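Ein Sonntag bei Vidal: zu Besuch in der Tapetendruckerei

Eigentlich wollten wir nur kurz hineinschauen, aber wer einmal durch das Hoftor von Vidal gegangen ist (und Kaffee bekommen hat!), der bleibt eben. Zum Tag der offenen Tür im März führte uns Sólveig Bisgaard durch die Hallen und erzählte so lebhaft von Walzen und Farbküchen, dass wir den Bus verpassten.

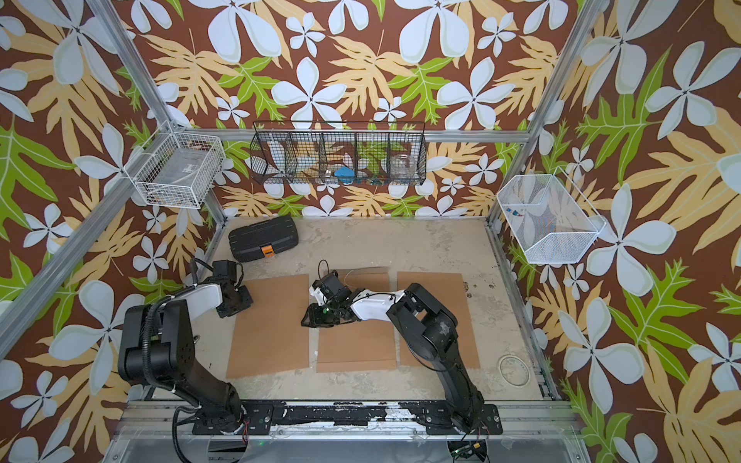 Lesezeit: 1 Minute

Große Blüten auf dunklem Braun mag ich ja seit Omas Flur, und im Musterarchiv lagern gleich 760 Entwürfe, der älteste noch von Hand koloriert. Besonders lange standen wir vor der Serie Trirka, von der eine Rolle 72 Euro kostet. Meine Schwester hat trotzdem zwei mitgenommen, fürs Gästezimmer.

Der Werksverkauf hat sonntags bis 16 Uhr geöffnet, und der Pflaumenkuchen im Hof ist sehr zu empfehlen.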